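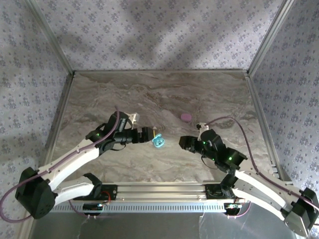 Small Plastic Bits and Where I Keep Them

Filed under: Kitchen & Household
June 14, 2026

If your house is anything like mine, you have a drawer. Mine is the second one down, left of the stove, and until this past February it would only open if you slid a butter knife in the gap and pushed down whatever was sticking up (usually the potato masher, sometimes a lid). I cleared it out over one long rainy afternoon and I've kept it clear since, which surprised everybody including me. So these are my notes on caps, clips, lids, ties, and all the other little stuff that collects in a kitchen.

Dump it all out first

I've tried tidying a drawer from the top down and it doesn't work for me. I get bored at the second layer. Now I pull the whole drawer out, carry it to the table, and tip it over onto an old bath towel. The towel keeps things from rolling onto the floor and catches the crumbs -- and oh, there will be crumbs. When you're finished you pick up the four corners, take it outside, and shake.

Wipe the drawer while it's empty. Warm water with a squirt of dish soap is fine for most of it. For the sticky patch in the back corner (everybody has one, mine was honey) lay a hot wet rag on it for ten minutes and then scrape with an old gift card.

Sort by job

My first try, years ago, was sorting by size, and I ended up with a box of "small things" that was every bit as bad as the drawer. Now I go by what the thing does. Closers go together: bag clips, twist ties, rubber bands, clothespins. Toppers go together, meaning bottle caps, jar lids, corks, and those stretchy silicone covers. Then there's a pile for spare parts that belong to an appliance, and those get a freezer bag with the appliance name on it in permanent marker. I found the foot for my blender this way! I'd been leveling that blender with a folded napkin for ages.

Anything you can't name goes in a jar with a lid. Write the month on a piece of masking tape and stick it on. If you haven't gone into the jar for it in six months, out it goes. I made one exception, for a little white plastic elbow, and I'm still waiting to find out what it does.

Bag clips

I own far too many and I still run out, mostly to the freezer. Here's what I've learned about them.

The wide, flat kind that snaps shut along its whole length is best for flour, rice, and anything that spills. The springy pinch kind is fine for chips and crackers. Fold the bag over at least twice before you clip it, pressing the air out as you go, and put the clip in the middle of the fold. For a very wide bag use two.

Cheap plastic clips tend to snap at the hinge in the freezer. I bought a 14-piece set from Plavis at the discount store and kept half of them in the freezer as a test, and those were the ones that broke first. Wooden clothespins have outlasted all of them in there. They cost next to nothing and you can write the date right on the wood in pencil.

Clips live on the pantry door now. I stuck a strip of magnetic tape on the inside of the door and glued a small magnet to the back of each clip. If you can't be bothered with glue, hang a loop of string from a cup hook and clip them all along that. It looks a bit silly but they're right there when you need one.

Lost caps and lids

Before you throw out a bottle because the cap's gone missing, try the caps you already have. A lot of soda and water bottles share the same thread, and I've had good luck putting a cap from one brand on a bottle of another. Test it over the sink: fill, cap, tip upside down, squeeze gently. If it drips, try the next one.

For food containers I did the big match-up. Every bottom had to find its lid or leave. It was a sad afternoon and a very tall recycling pile. After that I stood the lids up on edge in a wire file sorter from the office aisle, biggest at the back, and I can't tell you how much nicer it is than the leaning stack.

Lids that smell of onion or tomato sauce come around with baking soda. Mix a spoonful with a little water, smear it on, leave it an hour, rinse. If there's a rubber ring inside, ease it out with a toothpick and wash underneath. Dry the ring completely before it goes back or you'll get that musty gray line.

Drawer dividers on the cheap

You can spend real money on these. The Gisport bamboo ones are pretty and I did look at them for a while in the store, and then I went home and cut up cereal boxes. Trim the box to an inch shorter than the drawer is deep, cover it with leftover shelf paper if you care what it looks like, and pack them in snugly so they can't slide. Ice cube trays are perfect for the really tiny things (picture hooks, thumbtacks, spare fuses). Mine came from a thrift store and cost me 99 cents.

Line the bottom with something grippy. Rug pad scraps work, and so does that rubbery mesh stuff on a roll. Cut it a hair too big and trim as you go.

Keeping it that way

I do a five-minute tidy when I'm waiting on pasta water. That's it, that's the system. One compartment per pot of spaghetti. I also keep a small bowl on the windowsill for strays, so anything I find on the floor or in a pants pocket goes there first, and I empty the bowl when it's full.

Next up is the cabinet under the sink, which I have been avoiding. There are three half bottles of Tindport floor cleaner under there and a sponge I don't want to talk about. If you've got a good way to store trash bags so the roll doesn't unwind itself all over the cabinet, please leave it in the comments.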